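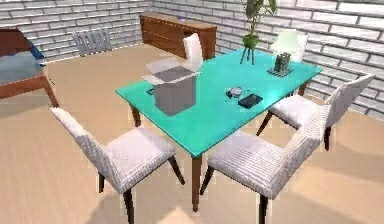 Der Brettspielladen am Kanal zieht um - und ich muss Kisten schleppen

Jetzt ist es also raus: Flidia, mein Lieblingsladen für Brettspiele und alles, was Würfel hat, macht im März am Kanal dicht und zieht in die alte Druckerei in der Lindengasse. Ich hab gestern Abend beim Spieletreff davon gehört und war erst mal geschockt (elf Jahre am selben Fleck, da hängt man dran!), aber dann hat mir Sumeya Tsegaye den Grundriss gezeigt und ich muss sagen: Das wird richtig schön.

Sumeya führt den Laden zusammen mit Ubaldo Lombardi, und die beiden haben wohl schon seit letztem Sommer gesucht. Der Mietvertrag am Kanal läuft aus, das Haus wird saniert, und die neue Miete danach hätten sie nicht stemmen können. »Wir wollten aber auf keinen Fall an den Stadtrand«, hat Ubaldo mir erzählt, während er nebenbei drei Leuten gleichzeitig die Regeln von irgendwas mit Schafen erklärte. Die Druckerei stand lange leer, hat zwei Räume zur Straße hin und einen Hof, in dem man im Sommer draußen spielen darf, allerdings nur bis 22 Uhr.

Für uns Stammgäste ändert sich vor allem der Spieletreff. Bisher war bei elf Plätzen Schluss, wer zu spät kam, musste stehen und zugucken. Künftig gibt es 31 Plätze, und die Ausleihe bekommt endlich eine eigene Wand, sodass man nicht mehr über fremde Rucksäcke klettern muss, um ans obere Regal zu kommen. Die Leihgebühr bleibt bei 3 Euro pro Spiel und Woche, die Stempelkarten gelten weiter. Meine hat noch zwei freie Felder, ich hab extra nachgefragt!

Eingeräumt wird alles neu, und zwar nach Spieldauer, nicht mehr nach Verlag. Darüber wurde beim Treff ziemlich hitzig diskutiert. Ich bin ja dafür - wenn ich abends um acht noch was Kurzes suche, ist mir der Verlag völlig schnuppe. Ein paar von den Sammlern sehen das anders und haben schon angekündigt, heimlich umzusortieren.

Geschlossen ist der Laden für den Umzug zwei Wochen, Bestellungen kann man in der Zeit im Café Sorkberg gegenüber abholen, aber bitte erst ab 11 Uhr. Wer noch Leihspiele zu Hause hat, soll sie möglichst vorher zurückbringen und vor allem nachzählen, ob alles drin ist. Sumeya hat mich dabei sehr lange angeschaut. Ja, der blaue Spielstein ist wieder aufgetaucht, er lag im Sofa.

Helfer werden auch noch gesucht, Listen hängen an der Kasse. Ich hab mich für die erste Schicht eingetragen und bereue es jetzt schon ein bisschen, so ein Karton voller Strategiespiele wiegt ja mehr als mein Fahrrad. Dafür gibt es hinterher Suppe und das erste Spiel im neuen Raum, welches, wird ausgelost.

Kommentare (3)

Wuerfelhusten: Nach Spieldauer?? Und wo kommen dann die Spiele hin, bei denen 60 Minuten auf der Schachtel steht und man sitzt bis Mitternacht?

Marlies K.: Schade um den Kanal, da konnte man so schön mit dem Eis auf der Mauer sitzen. Gibt es in der Lindengasse Fahrradständer?

tante_domino: @Marlies K. Ja, im Hof, Zugang durchs Tor links. Bin auch in der ersten Schicht, bring Handschuhe mit!

Weitere Meldungen

Bäckerei Cavley backt wieder Roggenbrot
Flohmarkt an der Schule: Tische noch zu haben
Rønning-Chor sucht Tenöre
Buslinie 31 fährt Umleitung

Kontakt | Impressum | Alle Rechte vorbehalten | Nach oben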